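The room behind the glass: a talk with Kaiwen Cui

When I asked Kaiwen Cui where he would like to meet, he answered with a floor plan. There was a small cross on it, in the meeting room on the second level, and next to the cross he had written "after lunch, light is better". I came at two in the afternoon and he was already there, moving a chair.

Cui looks after the interior of the Zorside offices, a floor of small firms who share a kitchen, a corridor and this one meeting room. His own company is called Yuan, and it has two employees, if he counts himself. They do not design towers or lobbies. They take over rooms which already exist and try to make people willing to sit in them.

"Most of my work is moving things," he told me. "I buy very little. People expect that I will come with a catalogue and a colour chart, and instead I come with a tape measure and ask them to stay quiet for ten minutes, so I can hear the room."

He grew up above his parents' stationery shop and says he learned there how a desk should be used. His mother did the accounts at one end of a long counter and customers leaned on the other end. There was never any wall between the two, but everyone knew where the border was. I asked whether he thinks about this counter when he works, and he laughed and said that he thinks about it far too often.

The meeting room was his first job at Zorside. Before him it had been a storeroom, then a place for printing, then a storeroom again. The floor area is 36 square metres, and he remembers that number because the landlord and the tenants could not agree on it for one whole winter. The landlord had measured up to the glass. The tenants had measured up to the middle of the corridor.

"The glass I did not choose," Cui said. "It was there. I would have chosen the same, maybe with one panel less. When you have a glass partition, everybody has an opinion about privacy. One person wants to be seen working. Another person wants to eat a sandwich and not be seen at all."

His answer was to treat the panels differently. Part of the partition is frosted, part of it has blinds, and a large panel in the centre is clear. He was firm about the clear one. A room which is closed on every side, he says, gets used only for bad news.
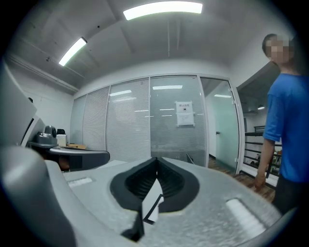 He is less firm about paper. In his first month he took down every notice he found taped to the glass, and every morning there was a new one. After some time he stopped. "A sign on the glass means that somebody cares what happens in the room. I prefer it printed straight, and I prefer it at eye level. But I do not remove it any more. I had written a very long email about tape, and I am ashamed of this email now."

We talked for quite a long time about the desk. It is dark, with a gray top, and it curves, and it was made by a small joinery named Berov. Cui found it second-hand for 185 dollars. Transporting it cost more than the desk did. It would not go into the lift, and the two men who carried it had to turn it on its end at every landing of the stairs.

"I like a curved desk in a room with so many straight lines. The ceiling lights are straight, the blinds are straight, the door is straight. Your eye becomes tired. And there is a practical side also: nobody sits at the corner, so nobody gets the corner of the table in the stomach."

I noticed that he was careful not to say anything about what people leave on it. When I asked directly, he took a moment. Boxes, he said, are the real tenants of any shared office. A delivery comes, somebody opens it, takes out the thing, and the box remains and begins its own life. He used to have a rule that the desk must be clear by evening. The rule is still written somewhere, but he doesn't enforce it. He walks past the desk on his way to the kitchen, and if a box has been there for longer than he can stand, he folds it flat and carries it down himself.

The lighting is where he still has regrets. The long fluorescent fixtures came with the ceiling, and to replace them all he received a quote of 936 dollars from Sturnska, the electrical firm that does the maintenance for the building. It was a fair price, he thinks, but the tenants had just paid for the kitchen plumbing and they voted no. He changed only the tubes. The small round light on the other side, in the darker part of the ceiling, he would like to have everywhere.

"Fluorescent light is honest with dust and cruel with faces," he said. "On a video call, you look like you didn't sleep. For building something on a table, or for reading a contract, it is very good. So I ask people what they do in there. If they mostly do work with their hands, I am less sorry about the lights."

About the floor he has no regrets. It has the look of wood, brown and a little warm, and there is wooden floor on the other side of the door as well. Cui believes people come in more easily when the ground does not change its character under their feet. A former tenant wanted carpet in the meeting room for the sound. They tried a piece of it for the whole of August. It did help with the echo, he admits, but the chairs would not roll, and by the end of the month it was rolled up in his van.

I asked him what he would do with the room if somebody gave him the money tomorrow. He looked at the door first. The glass has a light green tint and he has grown fond of it. He would keep the door, the white frame, the handle on the left. He would put a shelf under the desk for cables. He would paint the left wall again in the same white, and he would do it himself, during the holidays, when the floor is quiet.

"And then I would bring one more plant," he said, "and somebody would move it."

He checked the time, put the chair back where it was when I came in, and went to see about a dripping tap.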